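Skemeo Demonstration Kit: Frequently Asked Questions

What do I record with the kit?
Short demonstrations of household handling tasks. You hold a gripper in each hand, do the task at normal speed, and the kit stores the video and the finger opening for each gripper. There is no robot arm on site. Remote control sessions are covered on the Pudham page.

How long is one demonstration?
Most run under a minute. Stop recording when the last item has been released and both grippers are clear of it.

How many do I need?
For a single task, plan on some 1000 accepted demonstrations. The Pruitt sorting set was trained on 254 and handled only the items it had been shown.

Does the work surface have to be a table?
No. Beds, counters and floors are all accepted. Soft surfaces shift when pressed, so keep the fingertips off the sheet when closing on an item.

Which items should go in the tray?
Mix rigid, soft and wrapped items. Fruit, packaged snacks and knitted goods are suitable. Change the layout every 5 demonstrations and leave room for a finger on both sides of the item you intend to pick.

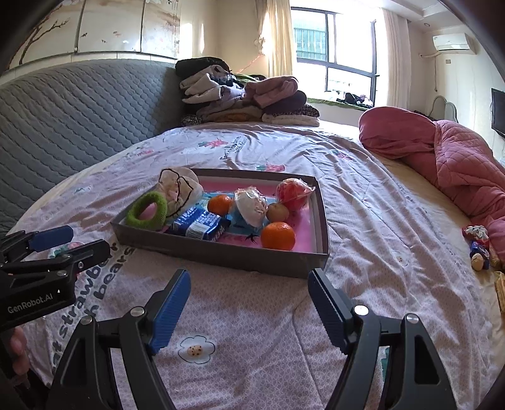

Mixed-item tray on a bed, foreground gripper fingers spread wide.

Should I clear the rest of the room?
Leave it as it is. Bedding, clothes and furniture in the background are useful variation. Remove mail, family photos and anything else that identifies a person.

Can I use my bare hand to fix a bad grasp?
Not during recording. Open the fingers, back off and try again. A second attempt is kept as a valid demonstration. If an item leaves the work area, discard the recording.

Why was my upload rejected?
The usual causes are a covered lens, a missing calibration clip or a gap in the finger data. The reason code is shown in Stasico next to the session number.

When are uploads processed?
Nightly, except Sunday. Questions about a specific session go to Tobias Sorensen through the support form.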